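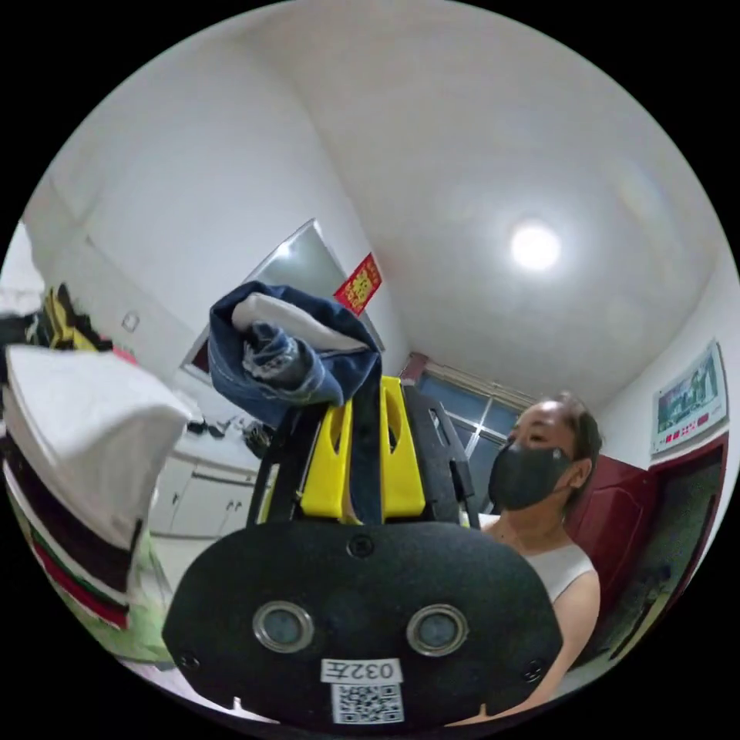
牛仔衣物和旁边叠好的一摞

Ladomley 邻里互助 › 家务与收纳 › 衣物

衣服到底该叠还是该挂?叠衣板、压缩袋这些东西有用吗?

晒不干的袜子
发表于2020年4月29日星期三

先说明我对收纳这一行不太信。去年10月跟风看过一阵子教程,照着把T恤卷成小筒竖着放,抽屉拉开是挺好看,穿了一个星期就全倒了,找一件灰的要翻出五件黑的。后来我又改回平叠往上摞,这一摞现在越来越高,白的在最上面,底下压着红黑条纹那件,再往下是什么我得弯腰看。每次想穿条纹的,就要把上面的全搬开,再搬回去,搬回去的时候就没有原来那么齐了。

牛仔的最麻烦。料子厚,叠起来一个鼓包,放在哪一层哪一层就歪。带白色里子的更难弄,里子老从折缝里跑出来。网上有人说牛仔一定要挂,挂着不起折痕,也有人说一定不能挂,挂久了腰会变形。两边都说得斩钉截铁,两边都没说挂多久算久。

家里人劝我买 Jilby 的叠衣板,说往上一铺,翻三下就好。我看了一下,就是几块会折的板子,我怀疑用硬纸板也一样。还有人推荐 Zekitano 的真空压缩袋,广告里一大床被子抽成薄薄一片,拿出来又蓬得跟新的似的,反正我是不太信。

我想问的是这几件事:

哪些衣服值得挂,哪些叠着就行,有没有不那么玄乎的标准。

牛仔怎么叠才不鼓。

叠衣板和压缩袋,有没有自己花钱买、用过三个月以上的人来讲讲。刚拆封就写好评的请不要回。

补充一下,刚才有人在下面问我房间什么样。看着像床上铺的粉色和米色格子的编织席,毯子是深蓝的,叠了一折搭在席子上。后面一排是挂着的,黑的、深灰的、红的、绿的、白的都有,条纹的也有,没按颜色排,也没按长短排,所以下摆参差不齐。不用劝我按彩虹色排了,我试过,第二天就乱。
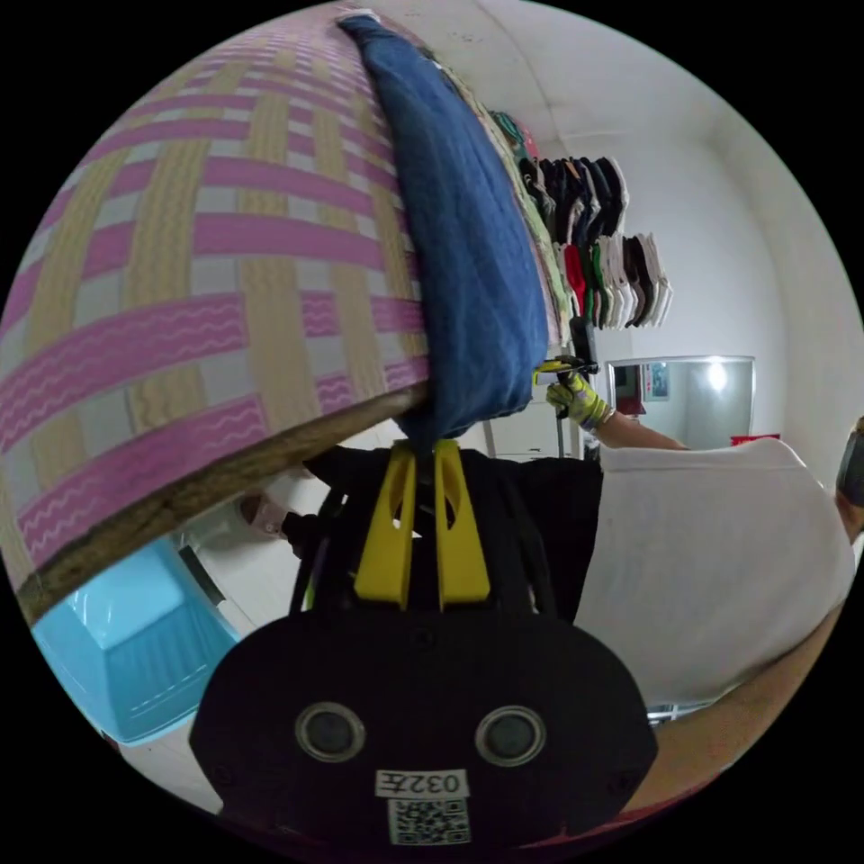

旧毛衣拆了重织

我在服装店后仓干过几年,每天叠的件数比在家一年叠的还多,先说点能用的。

挂还是叠,我只看两样:会不会被自己的重量拉长,以及皱了好不好熨。针织的、毛线的,叠。一挂肩膀就鼓两个包,下摆越来越长,这个我亲眼见过很多次。衬衫、薄外套、垂感好的裤子,挂。T恤随便,你有杆子就挂,没杆子就叠,说T恤非得怎样怎样的人多半是要卖你东西。

牛仔也随便。我们店里同一款裤子,货架上叠着一摞,墙上夹着一排,季末收回来没看出哪边变形更厉害。当然店里也就放一季,你要问我挂十年会怎样,我不知道,我猜说知道的人也没试过。

至于鼓包,是因为大部分人叠牛仔之前没把口袋理平。做法如下:

先抖开,手伸进口袋把袋布捋到底。有白里子的,把里子拉平,往里面推一推,别让它在缝边那里堆着。

两条裤腿对齐合上,裆部会翘出一个三角,往里折进去,整条就变成直的长条了。这一步省掉,后面怎么叠都是歪的。

从裤脚往腰的方向折,对折再折三折。腰头最厚,让它留在外面,不要包在中间。

如果是牛仔外套,扣子扣上再叠,袖子平贴在背后,别交叉。交叉的地方就是四层布,肯定鼓。

放的时候牛仔永远压在最底下。把厚的放在软的上面,那一摞迟早要倒,跟叠得好不好没关系。折边也要朝外,一摞全是折边朝外,抽的时候手指才插得进去,不会带出来一串。

高度嘛,教程里爱给一个准数,我见过写20厘米的,也见过写50厘米的,两个数差这么多,可见都是拍脑袋。我的办法是伸手抽最底下那件,上面的如果会散,就说明太高了,分成两摞。照你说的每次要整摞搬开,那已经太高了。

叠衣板我用过,店里发的,不是你说的那个牌子。好处是叠出来一样宽,摆货架好看。在家里没有人检查你宽不宽。你说硬纸板一样,对,就是一样,纸箱侧面裁一块,比A4稍大,垫在背后,两边折过来,抽掉,再对折。软塌塌的料子用板有点帮助,牛仔用不上,太厚,板子合不拢。

窗台上晾红薯干

同意楼上关于T恤那段,其他保留意见。

压缩袋我可以回答,Zekitano 我买过一套,自己花的钱,里面有13个袋子,大小混装。放了一个冬天加一个春天。抽的时候确实扁,跟广告差不多。问题在后面:过了一阵子有几个慢慢又鼓起来了,尤其是我塞得特别满的那些。封条上夹了一根线头就会漏,肉眼根本看不出来。漏了以后你以为它是扁的,柜子里给它留的也是扁的位置,结果它把旁边的东西全挤出来。

蓬得像新的这个说法,我不认。化纤被抽完拿出来拍一拍,晒一下,还行。羽绒的我只敢放过一件旧的,拿出来明显没有以前厚,也可能它本来就旧,我没有另一件没压过的可以比,所以这条你听听就算了。

你那条深蓝的毯子我觉得完全没必要压。天天要用的东西压它干什么,抽一次气比叠一次毯子累得多。

反过来我想说一下挂着的那一排。大家都在讲怎么叠,我看你的问题有一半在杆子上。衣服挂得太挤,跟摞太高是同一个毛病,拿一件带出两件,挂回去的时候肩膀又歪了,等于没熨。判断方法很土:手掌侧着插进两个衣架中间,插不进去就是多了。多出来的先把过季的厚衣服撤下来,叠好另放。

按长短排我倒觉得值得试一次,不为了好看。短的都挪到一头,下面会空出一块地方,可以放个箱子,你那一摞就能挪一部分过去。按颜色排我跟你一样不信,找衣服的时候脑子里想的是“那件厚的”,谁会先想“那件绿的”。

还有个小事,编织席。别在席子上直接叠毛衣和薄针织,粗边容易勾线,我勾坏过一件。要叠就先把毯子铺开垫着。席边要是有翘起来的篾子,拿砂纸轻轻磨一下,别去扯,越扯越长。

晒不干的袜子

谢谢两位。三角那一步我从来没做过,回头试试,有没有用我再来说。纸板也裁一块,反正不花钱。

不过“折边朝外”我有点怀疑,我之前好像也是朝外的,照样带出来一串。是不是衣服大小不一的缘故?

旧毛衣拆了重织

有可能。大件小件混着摞,小的会滑到大的里面去,抽哪一件都带。按大小分,别按种类分。或者你都叠成跟纸板一样宽,这是我能想到的纸板最大的用处。

泡面加两个蛋

你们讲得太复杂了吧。衣服少买几件就不用叠了。我就两个筐,一个干净的一个脏的,从筐里直接拿着穿,皱就皱。

窗台上晾红薯干

那你的衬衫呢?

泡面加两个蛋

没有衬衫。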